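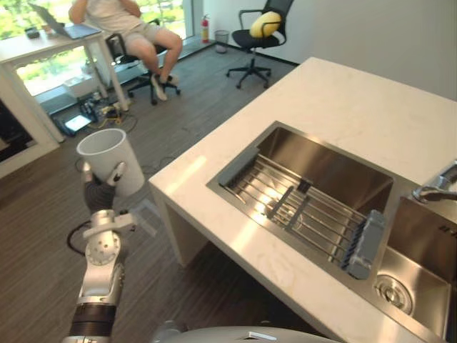

May, about half past nine at night

Cirilo Maldonado reckons the roll-up rack is the best thing in the Clinwood kitchen. I have my doubts. I washed up over there this morning and came home with wet cuffs and a poor opinion of it.

The idea is that you unroll the steel rods across the sink, things drain straight down, and you get your bench back. Fair enough. I grant the bench looks good without a plastic tray on it. But the rack has to live over one of the two basins, and Cirilo keeps it on the left one, the big one, the one you'd want for a saucepan. So you either wash in the little basin with your elbows tucked in like a chook, or you shift the rack with everything on it. I did both. A tumbler went over on the rods and I caught it against my stomach.

I asked why he paid for a double sink to use half of it. He said I was thinking about it wrong. He says that about most things.

The rack is a Zovel. It cost more than mine did, and mine is a wire job from the op shop in Plerelbridge that has held plates upright for eleven years without a divider or end grips or a leaflet. The leaflet says his will carry "everyday loads with confidence". I would like to know whose confidence. Cups are all right on it. Bowls are all right if you lean them on each other. Plates lie flat and stay wet underneath, and then someone has to dry them with a tea towel, so what has the rack done?

The bench is another matter. White, with a bit of grey marbling, very faint, and I wiped it three times before I understood that one of the marks was meant to be there. Jacobs quoted him $1,396 for the top and the cut-out, and then there was $649 for the sink and tap. He told me these numbers as if they were a bargain. Perhaps they are. Some $500 of it was for the end panel that goes down to the floor, and when I asked what the panel was for he said it finished it off. I said a cupboard finishes at the cupboard. He put the kettle on.

I'll be fair about the light. Mid-morning the sun gets right into the sink and you can see every speck, so at least a person knows when a thing is clean. At home I wash up facing the side fence and trust to luck. And the window is lovely, all green out there. I could put up with a lot of silly bench for a window like that.

The dark floor I give one summer. It looked well enough today but I know what flour does on a dark floor, and he says he is going to take up bread.

Came home, did my own dishes, five minutes, old rack. Two plates, the pot from last night, my cup. Then I stood there looking at the scale on the wire and the rust spot at the corner, and I looked up the Zovel to see what size it comes in. It wouldn't fit my sink anyway. I measured.

Must ring Cirilo about the casserole dish, I left the lid there.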